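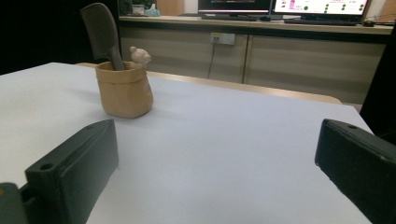 A brush in a paper-style pot, with a bear figurine on the rim.

Week 3 notes: where do the duplicates come from?

Hi all. I promised to write up the part I rushed through at the end, so this picks up right after the break. If you missed the first half, get Imad Akl's notes on keys, they're better than my slides anyway.

We were looking at the Washam customer table (the practice copy, please don't email me about the phone numbers). It has 813 rows. When we matched on email address we got 119 rows that shared an address with at least one other row, and a few of you wanted to delete the extras right away. Don't! A shared email can be one person entered twice, or two people in the same house, or a shop where everyone uses the front desk address. The table can't tell you which one you have. You need a second field, and I like postal code plus last name for a first pass.

Then there's spelling. I once worked on a merge for Plevberg where "St." and "Street" were treated as different places, and I spent most of March fixing it by hand. So clean up first, then match: trim the spaces, make everything lowercase, pick one way to write addresses and stick with it. Keep the original columns next to the cleaned ones – you will want to go back.

Nizar Dabbas asked a good question about which record wins when two of them disagree. Newest is the usual answer, and it's fine for phone numbers. It's a bad answer for date of birth, where I'd trust whichever system checked an ID. Write the rule down per field, before you run anything.

For next time:

Load the Britovdale file and the Semaan file into separate tables.
Take the first 100 rows of each and match them by eye.
Write your rules, run them on the same rows, and compare.
Hand in the rules plus the mismatches, 300 words tops.

Due Friday, January 10, 2025, by the start of class. Bring the mismatches on paper too, we'll be swapping them with the person next to you.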